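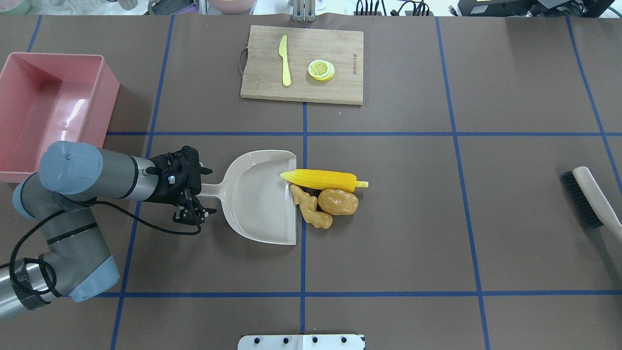 Rosimeire Paiva reckons you can tell within a fortnight who in a share house grew up with a broom in their hand, and that it is never the person who wrote the roster.

I wrote the roster. I have written it in four houses now, the latest a weatherboard place behind the old Graltex warehouse, and in each of them I have laminated it, stuck it to the fridge with a magnet shaped like a prawn, and watched it turn into wallpaper. The current edition has colour coding. Someone has used the bottom corner to work out a petrol bill.

Rosimeire has lived in 20 years' worth of other people's kitchens and doesn't believe in rosters. Her system is grudges. You do the job you can't stand to see done badly, and you resent everyone else in silence until they move out. She sweeps. The bloke in the back room does bins, with a martyr's tread you can hear from the street. I do the bathroom, having once made the mistake of owning a scrubbing brush.

The trouble with grudges is the jobs that no one feels strongly about. Nobody in our house has a position on the rangehood. The dustpan is another case: sweeping gets done, but the little pile by the back door can sit there for days, neatly gathered, waiting on a second stage of the process that belongs to somebody else. In March I stepped over the same pasta shell so often I began to think of it as a housemate. It paid about as much rent as the one we had in the sunroom.

Ivone Toledo, across the road at number 38, runs things differently. Her household of five puts $52 a month into a jar and pays a cleaner named Vasconcelos, who comes for an hour and will not touch dishes. Before he arrives, everyone cleans. Ivone sees no contradiction in it – she says the money buys embarrassment, and the embarrassment does the floors.

I raised the jar idea at our last house meeting, which lasted 30 minutes and was mostly about whose oat milk it was. Rosimeire said she'd chip in if she could keep the sweeping. The bloke in the back room asked whether bins would be included and seemed put out to hear they might be.

We've agreed to talk about it again once the rangehood is done. It's down for me this week, in green.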